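Features | Automation | Open House Reports

Search this site Search Advanced

Home Current Issue Features Events Subscribe

Small Objects, Patient Hands: An Afternoon at the Omov Open House

Visitors to the Omov open house in January were met at the door with a schedule, a name badge and a request to keep voices low near the work stations. The building, a former upholstery workshop, was opened to the public for a single afternoon. Attendance was limited to 86 guests, most of them teachers, occupational therapists and owners of small businesses.

Omov collects demonstrations of household tasks and supplies them to companies that train robots. Its demonstrators use hand-held grippers, and much of their work takes place in ordinary homes. A demonstrator carries out a task such as sorting or folding, and the record of that work is later used to teach a machine the same motions. The method requires no robot at the time of recording, and it allows work to proceed in rooms where a full robot would not fit.

The program began with a short talk on the choice of tasks. Omov currently maintains a catalog of 1,502 household activities, ranging from closing a drawer to packing a child's lunch. Each entry is reviewed before it is assigned. Activities that depend on strength are set aside for other equipment, while those that depend on careful placement are given priority. The speaker noted that tidying personal items is among the most requested categories and among the slowest to complete.

Guests then moved in groups to the stations. At the first, equipment from Ament was laid out for inspection, and visitors were invited to open and close the jaws by hand. Several remarked on the effort needed to hold a light object without dropping it. The second station, prepared by Ghoneim, dealt with the checking of recordings. Staff explained that a session of 30 minutes may require a longer period of review, and that a recording is returned if the order of steps cannot be followed.

The third station was devoted to soft and flexible items. Fabric changes shape whenever it is touched, and a string of beads may swing or turn after it has been picked up. For this reason the demonstrators practice with such items for 3 weeks before their work is accepted. Questions from the audience concerned pay, working hours and the privacy of the homes in which sessions are held. Omov stated that residents give written consent and may withdraw it.

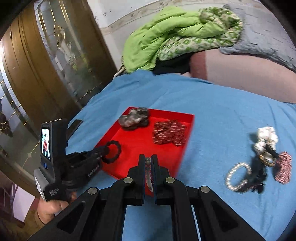 OMOV OPEN HOUSE, January

Sorting hair accessories calls for two grippers, one in each area of the work. A beaded bracelet is held upright between the jaws of one, while the other has a black ring-shaped item at its tip, close to the red tray. Two scrunchies are in the tray, and more accessories are spread over the blue sheet alongside, among them a white scrunchie and a bracelet of pearl-like beads.

Discussion of this task occupied much of the closing session. A representative of Minus, which develops software for home assistance machines, described the value of mixed collections in which hard beads and gathered cloth appear together. A machine trained only on rigid items tends to close its fingers too far on a soft one. The representative added that no product based on the present work has been scheduled for sale.

Omov intends to hold a second open house later in the year. Requests for places should be made in writing, and groups from schools will be received in the morning.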